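Mudier flat-bottom shopping bag, large, beige — review after a year of groceries

I do the shopping for our home two times in a week and I carry it on foot, up a hill and then to the second floor. So a bag is for me a serious tool. Before this one I had a Cruickshank bag with a zipper, and before that a drawer full of thin ones from the supermarket which cut the fingers. I bought the Mudier in August, in the shop by the bus station, together with a Skunon insulated bag for the frozen food. This review is mostly for the Mudier, with some words on the other two at the end.

What I wanted was simple. The bag should stand up by itself on the floor while I pack at the register. It should go flat in the drawer when it is empty. And the handles should be long enough for the shoulder, also in winter when I wear a thick coat.
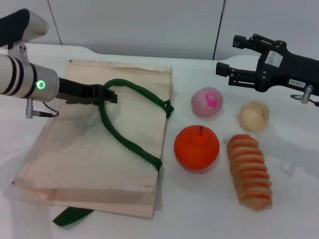 Review by Agnethe R.
26 Jul 2025

The first of these it does well, with one condition: you must put something heavy in first. When it is empty the sides want to fall inward, and at the register I lost a little patience with it the first few times. Now I put the milk or the potatoes in before anything else and then there is no problem. The bottom opens to a proper rectangle and a carton of eggs can lie flat in it.

Folding is easy. The bottom goes up against one side and the bag is ready for the drawer. I keep it between the cutting boards, standing on its edge, and it takes less space there than the Cruickshank ever did, since that one has a stiff plate in the bottom which you must pull out first. I never pulled it out. It lived on a hook behind the kitchen door and hit me when I closed it.

About the handles I am less happy. They are long enough, I can put them over a coat. But the edges are a bit sharp for a bare shoulder in summer, and one handle always wants to slide down when the other stays. My solution is to twist them together one time. This looks stupid but it works for the whole hill. The stitching at the handles has held, except for one loose thread on the inside that I cut with scissors in the spring. It has not moved more after that.

How much does it carry? The label says nothing, and the Mudier website also says nothing, which I find strange for a company that makes bags. A normal load for me is milk, a bag of onions, bread, cheese, some cans, and a glass jar or two. One time I weighed the cheese and the meat at home because I did not trust the receipt (it was 800 grams, and the receipt was correct), and then I thought I should weigh the whole bag also. But I have only a kitchen scale, and it stops at 2000 grams, so I can't tell you a number. I can tell you that my arms gave up before the bag did.

Washing is the weak point. The instructions say to wipe with a damp cloth only. In February a yogurt opened in the bottom corner, and a damp cloth is not enough for yogurt. I used warm water and a drop of dish soap, with a soft brush, and dried it upside down over a chair. The stain is gone, but the smell stayed for some days. After this I put dairy in a thin plastic bag first. If you shop for fish often I would look at something you can put in the machine. 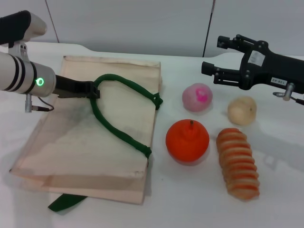

The bag lying flat, with the bottom panel folded.

Now the comparison. The Cruickshank is stronger and the zipper is good in rain, but it is heavy already when empty and the lining began to crack after the first year. The Skunon is not really a rival, because it is for cold things only. It keeps peas frozen for my walk home, and I am content with it, but the lid closes with a strip that collects every crumb in the kitchen. I also tried for a short time the Primus backpack that a neighbor did not want anymore. On the back the weight is much more pleasant. But you cannot pack it at the register without blocking the line, and the bread always comes out flat.

I think I will buy a second Mudier, in a dark color if they have it, because beige shows everything that a carrot leaves behind. For a household with a car it is maybe more bag than you need. For walking home I did not find a better one — only more expensive ones.

Good: stands well when loaded, folds flat, handles fit over a coat
Less good: handle edges, cannot be machine washed, light color
Would buy again: yes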